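Review: the Liklow Bench Rules Kit, six weeks in

I bought the Liklow Bench Rules Kit in July after putting it off for most of a year, mainly because I couldn't see paying for what looked like a binder and some stickers. It is a binder and some stickers. I've now used it on every tabletop job we've run since, and I have opinions!

What you get: a 53-page rule book in a ring binder, a pad of tear-off start-of-day sheets, a roll of yellow floor tape, 2 laminated stop cards, and a set of adhesive dots for marking home positions. It's aimed at people with a small arm on a table in an ordinary room — not a factory cell with a fence and a light curtain. If you have a real integrator and a real safety file, you don't need this. The book says so itself on the first page, which I liked. It also tells you plainly that it doesn't replace a proper risk assessment or whatever standard your arm falls under, and it has a decent plain-English chapter on how to go and do that assessment.

The start-of-day sheet is the best thing in the box. It fits on one side of paper and asks you boring stuff: does the stop button work, has the speed limit been changed, is anything on the table that isn't on the object list, where do people stand. I used to keep all of this in my head (badly). Now I fill it in with my coffee and it takes about two minutes, a little more if I've moved the furniture. I've compared it with the free checklist from Sustby, and the Sustby one is fine, but it runs to four pages and by page three I was ticking boxes without reading them.
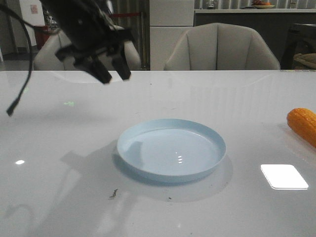 The cable section is short and a bit bossy, and I've come around to it. Liklow wants every lead on the arm either clipped down or signed off on the sheet as "free, and checked through full travel." You don't get to leave that line blank. My first reaction was that this was overkill for a little arm picking up plates and pretend vegetables. But a thin black cable hanging in a long loop with its plug-like tip dangling over the tabletop is exactly the sort of thing I'd stopped noticing, and the sheet makes me look at it. The rule for crumbs and specks is in the same chapter, under "surface," and it's just as picky: wipe before you start, wipe between object sets. On a shiny white table you see every bit of fluff, so I can't pretend I missed it.

There's also a half page on glossy surfaces that I haven't seen in any other kit at this price. It asks you to note where the lamps and windows reflect, and to keep those notes with your results, so that when you change the lighting you know what changed. Simple, and I wish I'd been doing it years ago.

Now the grumbles. The floor tape is poor. It lifted at the corners within two weeks and I replaced it with a roll of Carrilho, which costs more and stays put. The stop cards are nice and thick but the print is small, and a stop card really should be readable from across a room. The adhesive dots leave a gummy ring when you peel them. And the book assumes one person runs the arm and one person watches, every time, with hardly a word on what to do if you work alone. I emailed to ask and got a polite reply pointing me to the chapter I'd already read.

My other complaint is the chapter on visitors. It's mostly about signs. I'd like more on the practical side — where to put chairs, for one. The book gives a reach-plus-margin distance of 40 inches for the keep-clear line around my size of arm, and that's a sensible starting point for me, but it never says whether seating counts as "clear" when it's empty. I've decided it doesn't, and I write that on the sheet.

Would I buy it again? Yes, for the sheets and the book. You can get refill pads separately now, and if you already own decent tape I'd look at whether the binder and pad bundle from Gollumwood (they resell the Liklow stuff without the extras) works out cheaper. Mine came with a bent ring in the binder, so check that when you open the box.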